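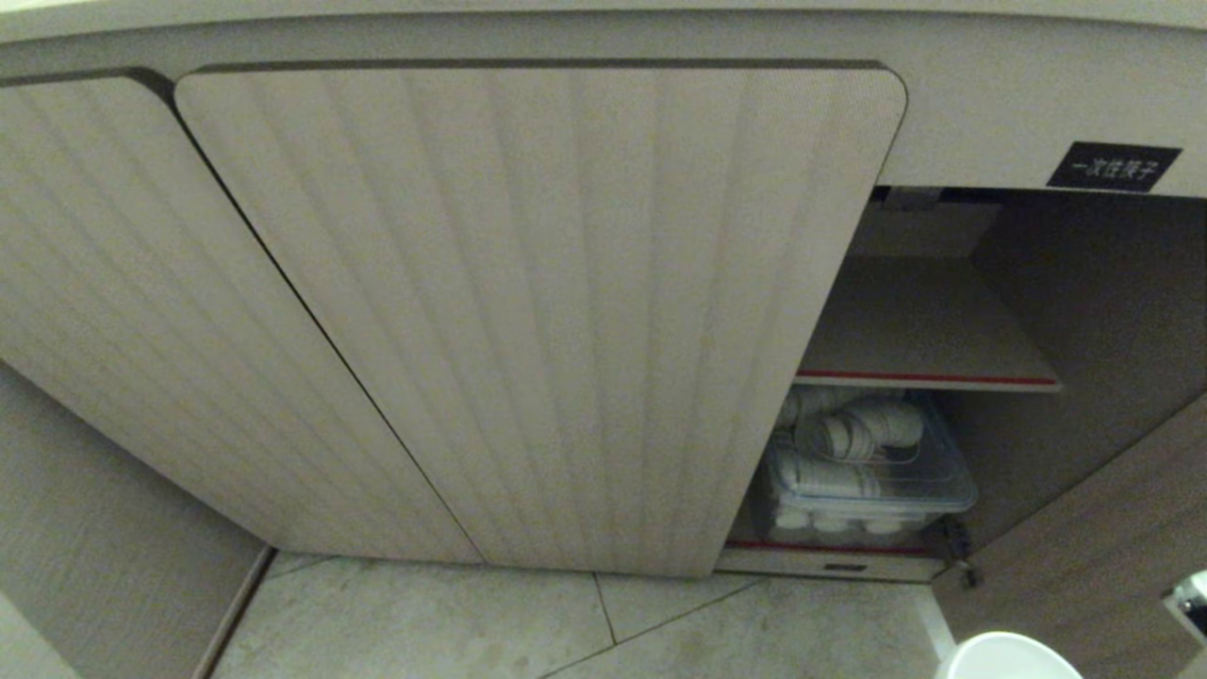 Cabinet week, 29 January 2025

We are still collecting cabinet examples for the Civer set. The target is 69 usable episodes for this task, and we have 50. I threw out 10 more for bad starts, where the arm was already moving when recording began.

The label over the open compartment says disposable chopsticks, but what's on the lower level is white cups and bowls in a clear plastic container. I left the label alone. The instruction text names the cups and never mentions chopsticks, so the model has to go by what's below the shelf.

Cups lying on their sides are slow to teach. The openings point outward and the pile shifts when you take one — I now restack between episodes and write the stacking order in the log.

Bravard asked for more episodes that begin with the head camera tilted well down. I'll do the remaining 19 that way. After that it's the closed doors, which have their own task number, 23, and then the Burnley kitchen.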